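Chapter 3
Small Studios and the Games They Make

A small game studio may have three people or 15. Endeck, set up in Rirnmont by Yến Thân, began in a spare room and took 17 months to finish its first puzzle game. The money came from contract work — mostly menus and sound for a larger firm, Zanetti.

In this chapter we look at how such a studio plans its work, pays its staff and finds a publisher. Section 3.1 deals with budgets. Section 3.2 follows one game, Bruvance, from first sketch to release. Key terms are set in bold and listed at the end.

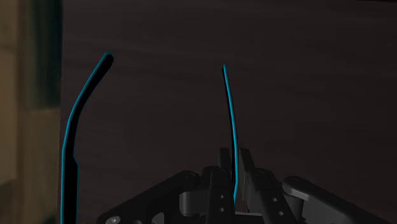
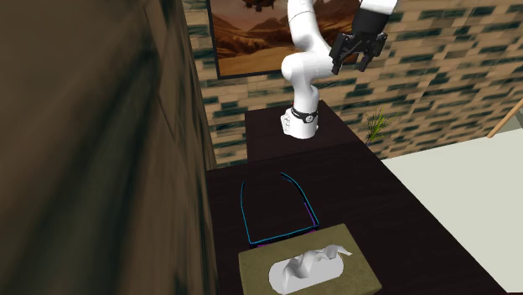
Figure 3.1 Two computer-rendered views: glasses arms with teal edging (first) and a white robot arm by a brick-patterned wall (second).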